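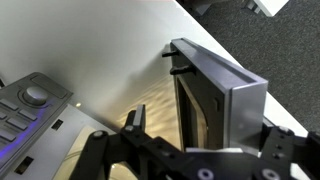
August, a bit after 9 in the evening

I meant to write this at lunch, but lunch was a granola bar eaten standing up next to the press, so it will have to be now, with my shoes off and the fan going. My handwriting gets worse when I'm tired and I already know I'll be squinting at this page come winter.

We finally got the new progressive die running on the big press. Zustik delivered it two weeks late, and then it sat on its pallet while everybody argued about whose job it was to check the strip layout, and this morning Jeanine De Haan simply walked over with her coffee and her calipers and started checking. I do love working with that woman. She has been setting dies since before I could drive, and she still talks to each one under her breath as she lines it up, like you'd talk to a horse.

The first parts off were terrible. I don't mind saying so in my own diary! There was a burr all along one side of the bracket that you could have shaved with, and the second bend was opening up by 2 degrees once it came off the punch. The burr was easy enough. One of the cutting inserts hadn't been seated all the way and the clearance was off on that side, so we pulled it, cleaned out the pocket, put it back and the edge came up lovely. The springback was another matter. We had the drawing open on the bench, and the drawing said one thing and the steel said another, and of course the steel wins.

My own theory was the coil. We switched over to the Arruda stock last month – a fine supplier, always polite on the phone – and I've thought from the beginning that it runs a little harder than what we used to get. Jeanine listened to me go on about it for a good long while, and then she went and measured the thickness at both edges of the strip and wrote the numbers on the back of her glove. She didn't say I was wrong. She said, "Let's shim it and see," and that's what we did. By the 8th try the angle was inside tolerance, and it stayed there through the rest of the strip we had loaded. I still want to see the hardness numbers for that coil, and I've left a note for purchasing.

Motalby called in the middle of all this to ask whether they could have their first 15 cartons early. I told the man I'd call him back, and then I forgot, and I remembered while I was sitting at the light by the feed store, so I must do that first thing. Write it on your hand, you old fool.

The second shift has the job tonight. I showed them where the lubricator likes to drip and asked them to go easy on the stroke rate until we've got a whole coil behind us. They nodded very nicely. I expect they'll have it turned up by midnight – I would have, at their age.

Supper was tomatoes on toast, since the garden is getting away from me again and the bowl on the counter was full. I gave a bag of them to Jeanine and she gave me back last week's bag, folded up square in her lunch pail.

My left shoulder is sore from reaching in under the stripper plate. Hot shower, then bed. Call Motalby. Ask about the coil. Bring the good flashlight, the one from the truck.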